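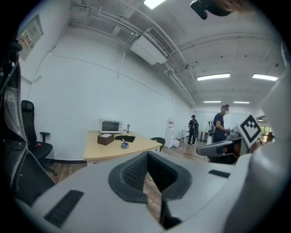 The view from a hand-held gripper. The square with the black-and-white pattern is a marker.

How does a robot learn to pick up a cup?

You learned to pick up a cup when you were very small. You watched other people, you tried, and you spilled a lot. A robot can learn in a similar way, but it needs many more tries than you did.

At the Smadi project in Edesley, the researchers teach robots with a tool called a hand-held gripper. A gripper is a kind of robot hand. This one is not fixed to a robot. A person holds it and does small jobs with it, for example lifting a box or moving a cup. A camera on the tool records everything.

Why is the camera on the hand?

Later, the robot will have a camera in the same place. So the robot sees the job in the same way as the recording. If the camera was on the ceiling, the pictures would look very different from what the robot's hand sees.

What is the marker for?

Look again at the square pattern. It looks like a little maze. A computer can find this pattern very quickly in a picture. The marker sits on the finger of the gripper, so when the finger moves, the marker moves too. In this way the computer knows if the hand is open or closed.

One recording of one job is called a demonstration. The team collected 3000 demonstrations in 32 different rooms. Some rooms were kitchens, and some were offices with tables and chairs - a robot must not be confused by a new chair!

Did it work?

In February the team made a test with 14 objects that the robot never saw before. First they used a robot that learned from 1812 demonstrations, all from one room in Zuststead. It dropped many things. Then they used a robot that learned from all the rooms, and it dropped fewer. The team thinks that more rooms helped, but the second robot also had more demonstrations. To be sure, they must test again with the same number for both.

New words

Gripper: a robot hand that can open and close.
Marker: a pattern that a computer can find easily.
Demonstration: showing how a job is done.

Try it at home

Put on thick winter gloves and pick up a coin from the table. Now try it with one eye closed. What was more difficult?

Akgate Science Pages for Children, 13th July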